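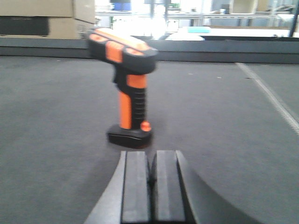 Dillberg Playhouse promises a "paperless" musical, and a $6 fee to go with it

The Dillberg Playhouse will open its new season in June with Flavach, a musical in two acts by the composer Oláh, and the theater would like you to know that you won't be handed a ticket. Or a program. Or, if the press release is to be believed, a reason to look at the box office ever again.

The show is the first to be sold through Tustarex, the ticketing service the Playhouse signed up with over the winter. Seats go on sale at 10 a.m. on the first of the month, online only. Each order carries a $6 service fee, which the theater describes as "a contribution to a smoother evening." The old box office, where you could walk up and pay cash, charged nothing and was plenty smooth when it had someone in it.

Flavach itself sounds more interesting than the way it's being sold. It follows two sisters who inherit a failing dance hall in a river town and spend most of the first act arguing over whether to burn it down. Oláh has written 13 songs for a cast of 10, with a small band on stage the whole time. A workshop version played one night last fall to a friendly crowd, largely made up of people who had worked on it. I was there too. The opening number is terrific, a big stomping thing with the band hammering away behind a half-closed curtain. The second act had a dream ballet that went on for so long I started reading the fire notice.

Director Định Tăng says the ballet has been cut down. "We heard the comments, and it's shorter now," Tăng said at last week's launch. Asked how much shorter, Tăng said the company was "still finding that out in the room." Make of that what you will – previews begin in under a month.

Tăng has a decent record here. The Playhouse's last musical under the same director sold well and deserved to, with none of the hydraulic business that sank the one before it. This time there's talk of a revolving floor. There was talk of a revolving floor at the last launch, too, and at the one before that, and I have yet to see anything in that building revolve except the door to the parking lot.

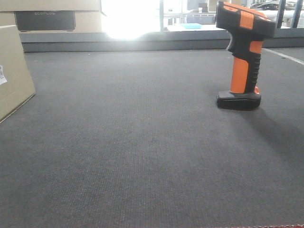
Getting the audience into its seats is the part the theater seems surest about, and the part I'd worry over most. The Playhouse has one main entrance, a lobby that was never big enough, and a habit of opening the doors late. Under the new plan everyone shows a code on a phone and an usher reads it. An orange-and-black handheld scanner will stand upright on a flat base just as happily with a line out the door as without one, and it won't know that the couple at the front have a dead battery and a babysitter on the clock. Asked what happens to people without a smartphone, a Playhouse spokesperson said they could print their code at home. So much for paperless.

Programs will be online as well, to be read before the show, the spokesperson said, "so that phones stay in pockets." Anyone who has sat through a musical trying to remember where they've seen that baritone before can guess how long that will last. A printed souvenir edition will be on sale in the lobby. The price hasn't been set.

Season subscribers keep their seats but will have to claim them through a new Tustarex account. Letters explaining how went out last week. Mine has a web address on it that leads to a page saying the page is coming soon. The theater says this has been fixed. When I tried again before writing this, I got as far as a box asking for a customer number that appears nowhere in the letter.

None of this should keep you away from the show if a loud, bad-tempered musical about real estate appeals to you, and it does to me. Oláh can write a tune, and the two leads from the workshop are both coming back. The evening performances start at 7:30, and there are afternoon shows at 2. Latecomers will be held in the lobby until the end of the opening number, so leave some extra time for the line.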